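Measuring scoop

A measuring scoop is a hand tool used to lift and portion dry goods such as flour, rice, coffee, seeds and pet food. It consists of a bowl of known capacity joined to a handle. Scoops are sold separately, in graduated sets, or packed inside the container of the product they are meant to measure.

Terminology

The words scoop, measuring cup and measuring spoon overlap in everyday use. In trade catalogs a scoop is generally deeper than a spoon in relation to its width, and its handle is long enough to reach into a bag or bin. A vessel with a flat base that stands level on a counter is more often listed as a cup. The household goods maker Jernby lists all three under the heading "dry measures."

Construction

Most household scoops are made of plastic or stainless steel. Plastic scoops are usually molded in one piece, with the capacity raised on the bottom of the bowl or on the handle. Some models add a second, softer material to the handle to improve the grip. The textured area may run the full length of the handle or cover only the end. The Cerel line, introduced by Postma, was produced in bowl sizes from 8 to 100 milliliters, all with the same handle.

The bowl may be round, oval or square. Round bowls are easier to clean, while square bowls reach into the corners of boxes. A pouring lip is found on some models and helps direct fine or free-flowing goods into a narrow opening. A lip set on one side of the bowl favors pouring in that direction, and a few makers offer left-handed and right-handed versions.

Use

Two methods of filling are common. In the level method, the bowl is overfilled and the excess is removed with a straight edge. In the heaped method, the goods are allowed to form a natural mound. Recipes and feeding charts should state which method applies. A rounded rim or a pouring lip makes exact leveling more difficult, and small quantities of the goods may fall onto the work surface.

A scoop measures volume. The weight of a full scoop varies with the size and shape of the particles and with how tightly they are packed. Where weight matters, one scoopful may be weighed on a kitchen scale and the figure marked on the storage container. For example, if a level scoop of dry pellets weighs 40 grams, a bag of 1000 grams holds 25 scoops.

Care

Plastic scoops are washed in warm water with mild soap and dried fully before being returned to a container. Textured grips hold fine powder and may need a soft brush.

See also: Dry measure; Flandemance bin; Kitchen scale; Measuring spoon

Entry prepared by Cristóvão Barreto
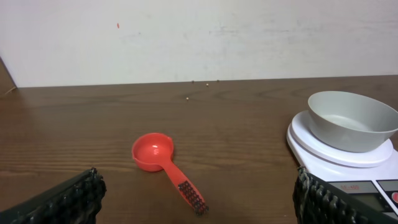
Vol. 8, p. 100
Measuring scoop in red plastic with a round, deep bowl, a small pouring lip and a black textured grip near the end of the handle.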